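Why I've gone off the big bin

I've been grumbling about rubbish since we moved to Mostine, and I might as well do it in public. My view is that most of us own a kitchen bin that's far too big. Ours held so much that I could go days without giving it a thought, and in went the jars, the bread bags, the perfectly good half onion (sorry, Mum).

So in October I got rid of it and went down to small open ones, the sort you'd normally stick under a desk. Two of them, no lids, no pedals, nothing to break! You have to empty them all the time and that's the whole beauty of it. I now know exactly what we throw away, and it's mostly packaging I never wanted in the first place.
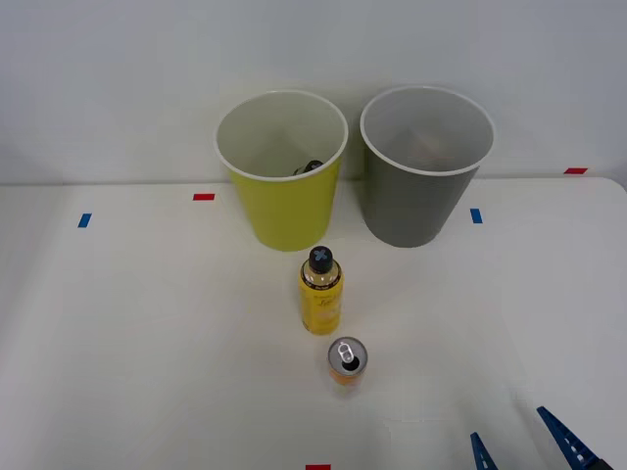

Divya Pinto wrote in to tell me that small bins are fine until you've got a baby and a dog, and that lids exist for a reason, the reason being the dog. Fair enough. She also thinks I'm letting the supermarkets off lightly, and on that one I've come round to her side completely.

I do still think the size matters, though. Give me a huge cupboard and I'll fill it with mugs, give me a huge bin and I'll fill it with leftovers. My neighbour Ilango reckons I just like having something to fuss over, and he's probably right, but his bin is enormous and it was overflowing when I went round for tea.

Anyway, if you've tried going smaller and hated it, write and tell me. I'm keeping mine.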